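Lodgings Assistant (part-time, permanent)
Nillach House, Prandley

Closing date for applications: 5 Mar 2024

Nillach House is a small residential centre on the edge of Prandley. We put up people who come to the town for short courses, mostly weaving, bookbinding and furniture repair, and we let rooms to walkers and families when no course is on. We are looking for a Lodgings Assistant to join the house team. The post is permanent, for 44 hours a fortnight, and includes alternate weekends.

You would report to Leonora Manalo, who manages the house, and work alongside Toàn Đàm in the kitchen and Thư Trình in the bookings office. The previous postholder is moving to our sister house at Sekden after a long stay with us, and we would like the new person to start while there is still time for a proper handover.

What the job involves

Most mornings start with the rooms. Beds are stripped and made up, bathrooms cleaned, bins emptied and the hot drinks trays filled. On changeover days this takes up the whole shift and two people do it together. On quieter days you would finish the rooms by late morning and move on to the shared areas: the sitting room, the stairs, the boot room and the long corridor that leads to the workshops.

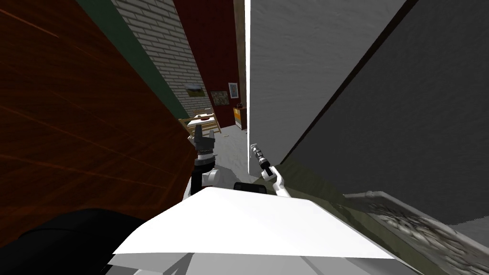 Afternoon shifts are different. Guests arrive from three o'clock and someone needs to be at the front desk to greet them, give out keys, explain the fire doors and tell them when supper is. You would answer the telephone when Thư is out of the office, take messages and write bookings into the diary. We use both a paper diary and a computer system called Tzavaras, and the two have to agree at the end of each day. Full training is given on the system. If you can use email you will manage it.

Supper is served at half past six. The Lodgings Assistant lays the tables, helps carry dishes through from the kitchen and clears afterwards. You would not be asked to cook, though you would make toast and porridge at breakfast on the weekends you work.

Other duties come up as the year goes on:

Checking linen in and out when the laundry van calls, and telling Leonora if anything is missing or torn.

Keeping the cleaning cupboard in order and writing down what needs to be bought.

Reporting repairs in the maintenance book – dripping taps, sticking windows, loose handles and so on. Đạt Đoàn looks after the building and reads the book every morning.

Testing the smoke alarms on the upper floor and signing the sheet.

Helping to set out chairs for evening talks in the winter season, which begins in November.

Hours and pay

The rota runs over two weeks. Early shifts are seven until one and late shifts are two until eight, with a few shorter shifts to make up the total. We publish the rota a month ahead and try hard to keep to it. Swaps between staff are fine as long as Leonora knows about them beforehand.

Pay is the house rate for the grade, paid on the last working day of the month. Weekend shifts are paid at the higher weekend rate. The current figures for both are in the application pack. Holiday follows the statutory allowance, worked out for part-time hours, and we ask that no leave is booked in the first two weeks of August. A meal is provided on every shift, and there is a workplace pension.

The post does not come with accommodation. A staff room can be used overnight if bad weather makes it difficult to get home, and there is no charge for this.

Who we are looking for

You do not need to have worked in a hotel or guest house before. We have taken on people from shops, schools and farms and they have done well. It does matter that you are steady, that you turn up when you are expected and that you are pleasant with guests, including the ones who have had a long drive.

You should be able to:

Lift and carry bedding and climb two flights of stairs several times in a shift. There is no lift.

Read and write English well enough to take a message and follow the labels on cleaning products.

Work alone for part of the day without somebody checking on you.

Keep what you hear and see in guests' rooms to yourself.

It would help if you have a food hygiene certificate or a first aid certificate. If you have neither, we will book you on to both courses in your first six months and pay for them, including your time.

You must be 18 or over, as late shifts sometimes mean being the only member of staff at the desk. We will ask for two references and carry out a basic check before you start. 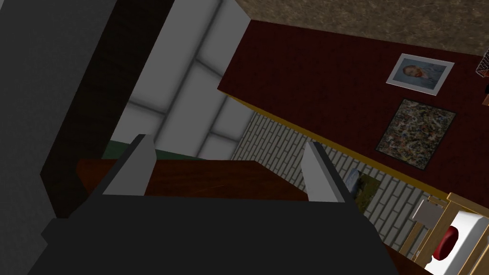

Getting here

The house is on the Sekden road, 12 minutes on foot from the middle of Prandley. The bus stops at the bottom of the drive, but the last one back to town leaves before the late shift ends, so please think about how you would get home. Several of the staff share cars. There is space to park behind the workshops and a covered rack for bicycles.

How to apply

Please ask for an application pack by telephone or by calling at the front desk between ten and four. The pack has the full job description, a form and a map. We prefer the form to a CV, though you may attach a CV if you have one. If filling in a form is difficult for you, tell us and we will go through it with you over the telephone.

On the second page there is a space to tell us why you would like the job. Up to 650 words is plenty and many good applications have been much shorter. Please do not leave it blank.

Completed forms should be marked for the attention of Loan Lò, who deals with staffing for both houses. They can be posted or handed in. We will write to everyone who applies, whether or not we are able to offer an interview.

Interviews will be held at the house and last for half an hour. You will meet Leonora and Loan, be shown round the building and be asked to make up a bed with one of the team. Wear something comfortable. We can pay bus fares for anyone coming to interview – bring your ticket with you.

If you would like to talk about the post before you apply, ring the bookings office and Thư will arrange for Leonora to call you back. Early afternoon is the best time to catch her.

We also keep a list of casual staff for changeover days and large groups. If the hours above do not suit you but you would like occasional work, tick the box on the front of the form and leave the section on shifts empty. Casual staff are paid at the same rate and have the same meal on shift.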